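Getting the fluff off plush blankets: what is worth bothering with 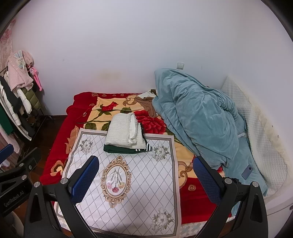 One reader writes that vinegar in the rinse sorted hers out years ago and she can't see why anyone pays for softener. Fair enough on the second point. On the first I have my doubts. I tried it for 2 months on a heavy printed blanket and could tell no difference, apart from the smell in the airing cupboard.

Softener does coat the pile, though, and a coated pile goes flat and grabs every hair in the house. Leave it out. Half the usual detergent, a cool wash, a slow spin.

Dryer balls: Tusteck claims its set cuts lint by 78 per cent. Lint measured how, and against what? Mine mostly made a racket. A good shake out of the back door did as much.

Tumble drying on high is the one real mistake. The tips of the pile melt together and go scratchy, and I know of no brush that brings them back. Line dry, out of strong sun if the print is a bright one.

The Zovetwood clothes brush is decent but dear. A damp rubber glove, stroked one way only, picks up nearly as much. Sticky rollers run out halfway across a double.

As for storage, vacuum bags save room and crush the pile. I use an old cotton duvet cover on top of the wardrobe, and in October it comes down needing only an airing.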